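The green light that meant nothing

Skisus has spent most of this year telling people its kitchen robots are nearly ready for work. On 21st August it quietly put out a fault notice that says otherwise, if you read to the second page.

The notice covers the two-armed bench units the company has been testing at its site in Rommont. During a July session, one arm kept its grip on a pot lid after it had been told to let go. The other arm carried on with its own job as if all was well. The lid came up at an angle, the pot came with it, and the whole lot went off the side of the bench. The pot held cold water. A technician standing beside it got wet shoes and, according to the notice, "no injury of any kind."

Fair enough. But the company's pitch is for canteens and aged-care kitchens, where the water won't be cold.

What bothers me more is the light. Each arm has a ring near its upper joint that glows green when the controller believes the arm is healthy. Through the entire July fault, both rings stayed green. The controller had sent the release command and ticked it off as done. It never checked whether the fingers had opened -- it took its own word for it.

Skisus calls this a "confirmation gap." Anyone who has worked around machinery would call it a missing sensor check, and would ask why it was missing on a unit that shares a bench with people.

I asked. The answer, in an email that ran to 9 lines, was that the grippers are supplied by Listura and that the finger position signal was "available but not subscribed to in the current build." So the part could report that its fingers were shut. The robot wasn't listening.

Listura, for its part, says its manual tells customers to use the signal. It does, in a table near the back.

When I visited, the units were running again on what the company describes as a light-duty program. One gripper had hold of a toy ear of corn and the other was on the glass lid of a steel pot, with both rings glowing green as before. I was told the software was patched. I was also told, by a different person, that the patch was still being rolled out. 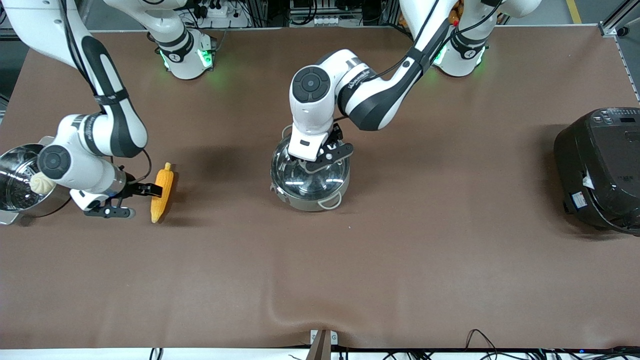 How the fault was found

It took 2 weeks to get from the spill to a cause, and most of that time went on blaming the wrong thing. The first theory was a worn finger pad. The second was a sticky cable connector, which would have been handy, as connectors are cheap and can be swapped in minutes.

Wyss, the outside firm brought in to look, ran 500 lid lifts with the original software before saying much. The late release turned up again, with no warning on the screen and no change in the lights. Only then did anyone compare the gripper's own log with the controller's.

The fix sounds simple. The arm must now see the fingers open before it moves away, and if it doesn't, both arms stop and the rings go red. Skisus says the new build has been through 2,000 cycles without a repeat. It would not say how many of those involved a full pot, or how many had a person near the bench. Wyss wasn't asked to witness them.

There's a second matter the notice barely touches. The two arms are run as a pair when they're lifting something together, but as separate machines the rest of the time. On the old build, trouble in one didn't halt the other unless the trouble was big enough to trip a force limit. A pot sliding sideways wasn't. The company has lowered the limit and won't say by how much, citing "commercial sensitivity."

I can't see what a rival would gain from that number. A kitchen manager deciding how close staff can stand might want it quite badly.

Skisus still plans to place its first units with customers, though it has stopped giving a month. Its brochure, last I checked, still describes the green ring as "peace of mind at a glance."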